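Bay lining notes, January. Thread, mostly for whoever does the next one.

**1/** Walls are the Dranisholm brick print in blue, three sides. Floor is the Rostami pastel floral. I did not choose the floral. It was the sheet Forwood had in the right size.

**2/** Pattern alignment: start on the back wall and set the first course level off the floor line. Don't trust the top edge of the roll. Ours was out by 2 mm across an 88 cm drop, and you see that straight away in a pattern with long horizontal joints.

**3/** Side walls go on second. Match the courses at the corner and let any error run out towards the front. The corner posts hide the cut edge, so a scalpel and a steel rule are enough. Leave the posts bare.

**4/** Adhesive: the backing grabs quickly. Peel a hand's width, press, peel the next. Don't pull the whole backing off in one go. I lost one length that way and it is now lining a drawer.

**5/** Time for the walls was over 14 hours, spread across a few evenings, including sanding back the old panels. The floor was a single afternoon.

**6/** Floor next. A pale print shows marks immediately. White crumbs get lost against the cream until the light is low, then you see all of them. Dark specks are visible from the door.

**7/** The front edge, along the rail, is where grit ends up. A brush pushes it further in. Vacuum with the narrow nozzle, then a damp cloth, one direction only.

**8/** Scuffs: Drallinon at half strength takes off the surface grey. It did nothing for the deeper marks in my test corner. Full strength started to lift the pink off a rose, so I stopped there.

**9/** Keys are the worst thing for this surface. Metal rings, hard edges, always dragged and never lifted. A bunch of them should sit on a pad. Colour-coded tags help with finding the right key and make no difference to the scratching.

**10/** Small tools stay below the rail, in the bucket where possible. Pliers left loose will find their way onto the print eventually.

**11/** Would I use a floral again? Probably not. A mid-grey matte would hide more and give less glare. The brick I'd keep. It wipes down well and the joints make it obvious when a panel has shifted.

**12/**

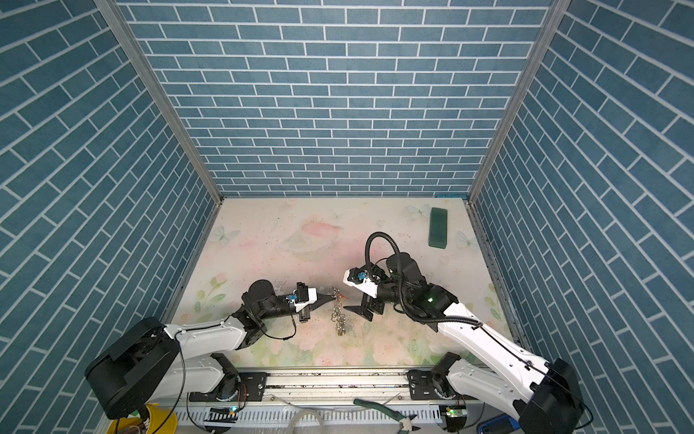
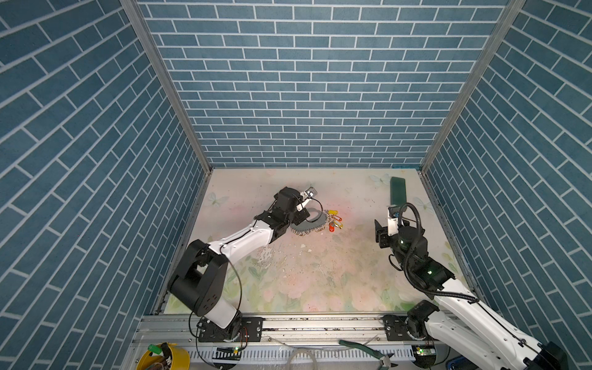 The keys are in the second one, on their grey pad. 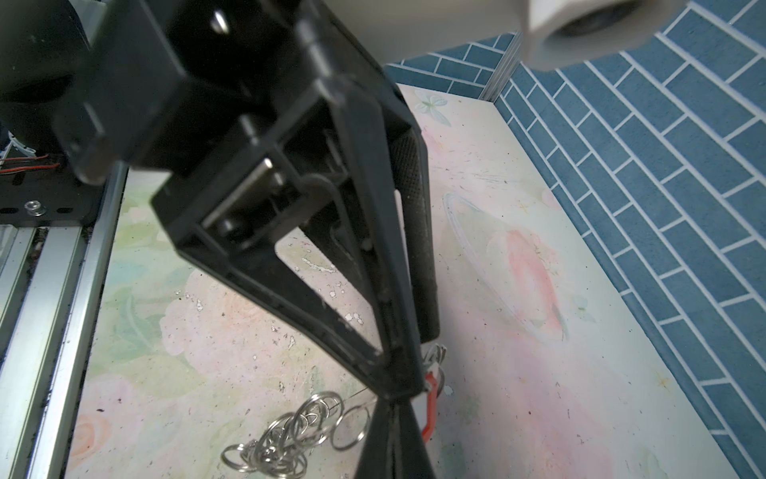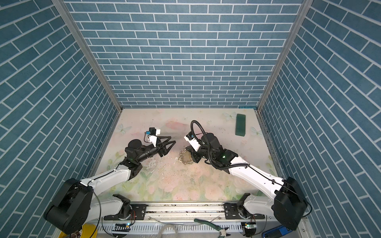 **Behrouz Nikzad:** We had the same problem with grit along a front rail and ended up running a bead of clear silicone where the sheet meets the metal. Mask both sides first and pull the tape while it's still wet. Also, try a plain white eraser on the scuffs before going back to the Drallinon. It's slow, but it left the ink alone on ours.

**13/** Will try the eraser on the test corner first. Silicone has to wait until the sheet is replaced, as the edge has already picked up too much dust to bond. I have 2 spare lengths of brick left over if anyone wants them for patching. No spare floral.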